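Ticket 971: Save slot vanishes after the clock tower chapter
Product: The Lamplighter of Villanueva (download edition)
Publisher: Jisine Games
Opened by: Colin Dawber
Status: Closed, workaround supplied
Priority: Low (set by support; I had it down as High)

Colin Dawber, first message
I bought the game in December and have been playing it an hour at a time in the evenings. Last night I finished the clock tower, found all 20 brass keys, watched the long scene with the widow, and quit from the main menu like a civilised person. This evening the Continue button is grey. Load Game shows one slot, from the prologue, in which I own a lantern and no keys.

I have restarted the game. I have restarted the computer. I have also glared at it, with the usual result.

Support, first reply
Hello Colin, sorry to hear this! Please could you verify the game files from the launcher, then tell us which version number is shown at the bottom left of the title screen?

Colin Dawber
Verified. It checked 600 files and was pleased with every one of them. The version number is 1.15, though the launcher calls it "build 115", so take your pick.

Nothing in the recycle bin. The save folder has three files in it: slot_a, slot_a_old and one called covex.tmp. I haven't touched any of them.

Support
Thanks, that's useful. Covex is our hidden object engine, and it writes a temporary file while a save is being made. It should be removed once the save is complete. Do you have a second screen, a screen recorder or any backup program running? Feel free to attach anything you think might help.

Colin Dawber
One screen. No recorder. There is a backup program called Videx, which came with the external drive and which I have never knowingly asked to do anything. Its icon is down by the clock with a small green tick, looking pleased with itself.
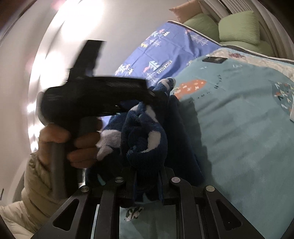
Attachment 1: navy plush and gripper, over the patterned bedding.

I switched Videx off and played the prologue again up to the ferry. Saved, quit, came back. The save was there. Switched Videx on, did the same again, and the save was gone, with a fresh covex.tmp in the folder. I have now met the ferryman four times and he has yet to say anything new.

Support
That is a really clear test, thank you. We've managed to get the same thing here. The backup program holds the save file open at the moment the engine tries to rename it, the rename fails, and the game falls back to the oldest file it trusts.

Your clock tower progress may still be in covex.tmp if you have a copy from before your tests. Would Videx have kept one?

Colin Dawber
It would, and it had. So the culprit has also been minding the evidence.

Support
Good news! Please do the following:
1. Close the game and switch Videx off.
2. Move everything in the save folder to your desktop.
3. Restore last night's covex.tmp from the backup into the empty folder.
4. Rename it slot_a, with no ending.
5. Start the game and choose Load Game. Continue will stay grey until you next save.

Colin Dawber
Did that. First go failed, as my computer hides file endings and I had made something called slot_a.tmp without noticing. Second go worked. Clock tower done, all the keys present, widow still upset.

I've told Videx to leave that folder alone and have saved twice since with it running. Both saves are still there. You might put a line about backup programs on the help page, which at present suggests I update my sound driver.

Support
Line added to the help page. A fix for the rename is planned for the next patch, but we don't have a date yet. Closing this one now. Reply within two weeks if you need it reopened.

Colin Dawber
Fine by me. Separate matter, will open a new ticket: the hint button in the bakery points at the wrong loaf.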